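1 June 2018

Story checks, week 9 of the show. Continued from the blue notebook.

Went through the Kumevora pile first. Their front page says the two finalists from "Juvdale" have split, moved in together, and got engaged, depending on which hour you loaded it. I saved all three versions. The split story rests on one deleted post. The engagement story rests on a ring, worn on the right hand, which she also wore in the first episode. I went back and checked, and it's there by the pool in the opening ten minutes. Marked as NOT SUPPORTED. Left the moving-in one open.

Zalarer has the same couple "inseparable" on Monday and "living apart for work" by Wednesday, same writer both times. No correction on either. I wrote to the desk and got the automatic answer.

Method, for whoever picks this up: we log a claim only when it has a named source or a post we can open ourselves. "A pal told us" goes in the second column. Out of 177 claims logged since March, 13 had a name attached. 70 were somebody rewriting somebody else's pal. I haven't sorted the rest and I don't expect them to look better.

Fan vote numbers. The show's account says the final was close. Close compared to what? They gave no totals, only a bar with two colors on it. Yasmine wants to use it in the write-up. I'd leave it out until they publish figures, and they won't.

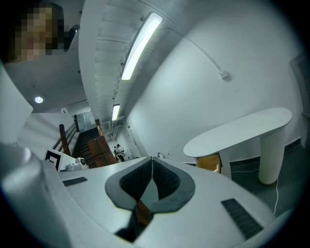 Triin Lūse thinks I'm being too hard on the couple stories. Her note in the margin of the draft says readers know perfectly well it's half made up, they read it the way they'd watch a soap, and a log full of NOT SUPPORTED in capitals makes us look like we missed the joke. She would keep the sourcing column and drop the verdicts.

Maybe. But then the same readers were furious at him for a week over a quote he may never have said. That didn't look like people enjoying a soap. I'll try her version on 20 entries and see if it reads any worse. My guess is it reads vaguer.

Apartment story: the "luxury flat they share" appears in four places with the same two photos. One of them matches a listing for short stays, same lamp, same crack in the tile by the balcony door. Could be they rented it for a weekend. Could be the agent rented it. Filed under open, with the listing saved as a PDF in case it goes away.

Hicham asked if we should contact the agent, Abdel Hamid. I did, twice. He says they are "very happy" and asked where this would run.

To do:
redo the ring entry with the episode time
ask Radwa for her list of deleted posts
fix column two, the dates are sorting as text again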